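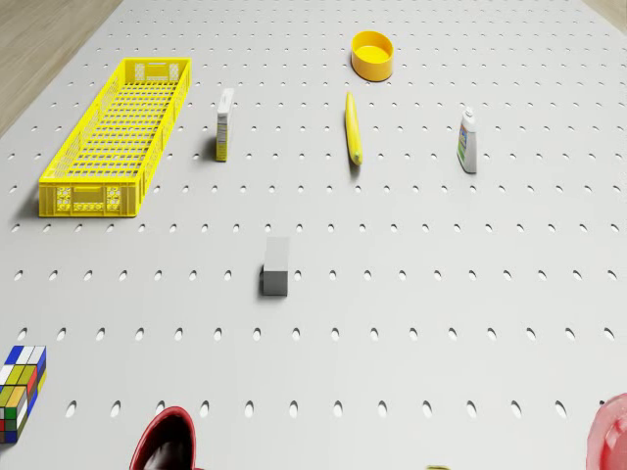 Home Program Speakers Venue Contact

Neruvik talk, Monday arvo slot – notes

Start with the packing bench at Rivden. Before: two people a shift, bending, sorting odd stuff into crates. Now the arm picks, they check.

DON'T say "freed up". They hate it. I would too.

What changed:
– sore shoulders, way down. wrists about the same
– less chat. Arm sets the pace, you can't yarn over it
– more than 319 stops in the first month, every one cleared by hand. Nobody's job description had that in it

Mixed items the hard bit – a banana, a bottle, a skinny carton stood on end. Pause here, let them look.

Pay: Mac Giolla site moved five packers up a grade. Virnirton didn't, lost teh good ones by November. Say it plainly.

Training – two days isnt enough. Ask who in the room got more. Hands up.

If short of time skip pay, keep training. Questions, then water.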